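Last updated: 9 November 2024

Print this page | E-mail this page

WANTED: 60 strangers (and a few not-quite-strangers) to help us finish a play

Hi! I write and direct for Drimiline, a tiny theater company that rehearses upstairs from the old feed store in Dodden, and I need people. Quite a lot of people, as it happens, and very few of them need to be able to act.

We're making a new show called Studness. It's set in a made-up town on the night its only bridge washes out, and the town is played by the audience. You get a name and a job when you walk in, and over the evening you find out who you owe money to. There are only two paid actors in it. Everything else comes from the people in the chairs, and I've now read the script out loud in my kitchen so many times that I can't tell if it works anymore. So I need test audiences.

What I'm asking for

Come to one of our open run-throughs and be the town. Each one holds 60 people and lasts a little under two hours, and then we put the kettle on and you tell me where you got bored. Please do tell me! I've sat through polite silence before and it's no use to anybody writing a play.

You don't have to speak if you don't want to. Plenty of the town jobs are quiet ones (the night clerk at the motel mostly stamps things), and there's a box on the sign-up form for that. If you'd love a loud job, there's a box for that too, and I'll see what I can do about making you mayor.

I'm also looking for four people to join the Regulars. You'd come to every run-through and take a different part each time, so you can tell me what changed and whether it got worse. It's a bigger ask, and there's a fee of $300 for the whole stretch, paid at the end. You need to be 18 or over and free most evenings. A patient streak would help – you're going to hear the flood speech a lot.

What you get

Test audiences get soup, bread and a free ticket to the real thing, which opens next September at the Pascu. If you haven't been, the Pascu has 329 seats and a balcony that I'm still trying to work out how to flood. We have a grant of $4000 for the whole development period, so please don't expect fancy soup.

Getting in

The room is up one flight of stairs and there's an elevator around back by the loading door. Ring the bell and somebody will come down. If you need large print, a seat near the exit or a break partway through, put it on the form and it'll be sorted before you arrive.
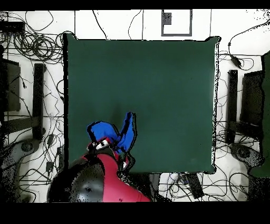
Blue cloth on a dark green board.

How to sign up

Fill in the form at the box office or e-mail us with "Town" in the subject line. Tell me quiet job or loud job, and any food you can't eat. For the Regulars, add a few lines about the last show you saw and what you'd have cut from it. No résumés or headshots, please – I won't look at them.

Print this page | E-mail this page

Related items
Drimiline: auditions for the two paid roles in Studness
Getting to the Pascu by bus
Last call for play scripts under ten minutes
Sewing help wanted, Dodden costume store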